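Segmenting gym wipe-down clips for a planner: how fine should the steps be?

posted by skaltside_dev in Perception and Planning

Hi all! I'm building the task planner for a cleaning robot and I'm having a great time with it, but I'm stuck on labels. We have 300 head-camera clips of people wiping down gym equipment, and I want to turn them into step sequences the planner can learn from. Three moments from one session:
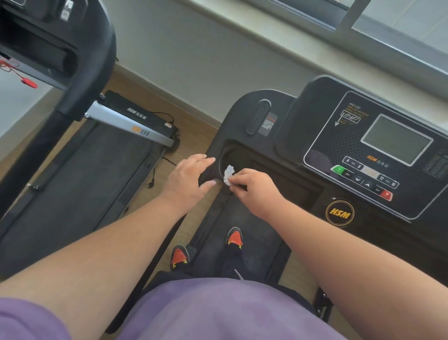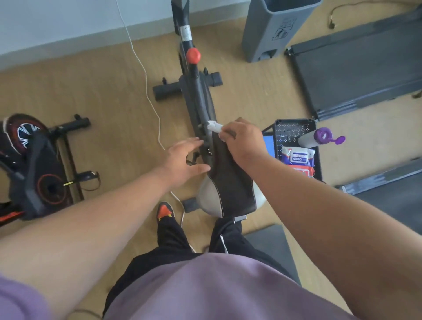
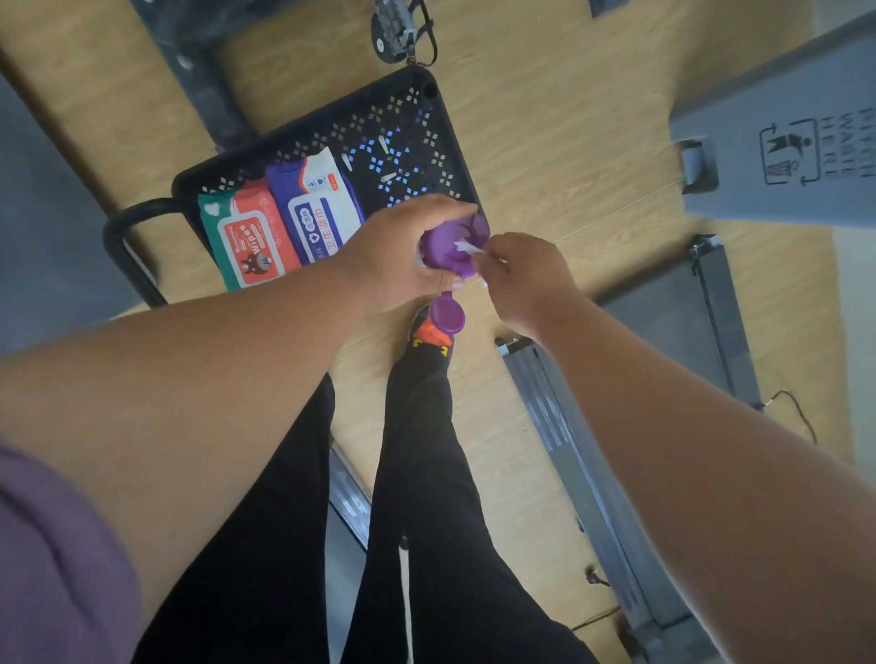 Treadmill cup holder, bike saddle, pulling a wipe from the purple container. All one room.

My first pass used whole-object labels like "clean treadmill" and "clean bike". The planner loves those and the controller can't do a thing with them. My second pass went the other way, with a new label every time a hand changed direction, and I got such a pile of tiny segments that the Appiah annotation tool started to crawl. Where do you draw the line? Also, do you label the left hand separately? It's flat on the plastic in the treadmill shot, so I've been marking it idle. Clips are 15 frames per second if that matters.

Grasano_Lab_Rat
Oh, I love this kind of data! Cut on contact. A segment starts when the tool hand touches a new surface and ends when it leaves, and the label is verb + part + object: "wipe cup holder, treadmill", "wipe saddle, bike", "pull wipe from container". That gives your planner something to put in order and your controller something with a clear start and stop.

Please don't call that left hand idle, though. I'd give each hand its own track with its own verbs. On the treadmill it's "rest on frame", on the bike it's "rest on seat post", and with the wipes it's "hold container" while the right hand pulls. That last one matters a lot, because a planner that thinks the left hand is free will send it off to do something else in the middle of the pull. We went from one track to 2 and our failed plans dropped like crazy (on our robot, with our tasks, so try it on yours).

For short breaks in contact, merge anything under 20 frames if the part and the verb stay the same. Check a few by eye before you run it on everything.

fametport_user
just use bigger labels and let the model figure it out, works for me

Belt_And_Encoder
Agree with cutting on contact, with one warning. Your contact detector is going to have a rough time with a white wipe squashed up in the fingers. Ours kept losing the wipe and closing the segment early. What fixed it was tracking the hand and keeping "holding wipe" as a state that carries over until you see a release. Then the state goes into the preconditions: no wipe in hand, no wipe step, go to the container first.

I'd also add the open lid as its own state. In your third shot the purple lid is already hanging open, so a planner that always puts "open lid" before "pull wipe" won't match what the person is doing there. Cheap to label and it saves you some really silly plans!

skaltside_dev
Two tracks and carried states, got it. I'm redoing the bike clips tonight and will post the label file when it loads without choking Appiah.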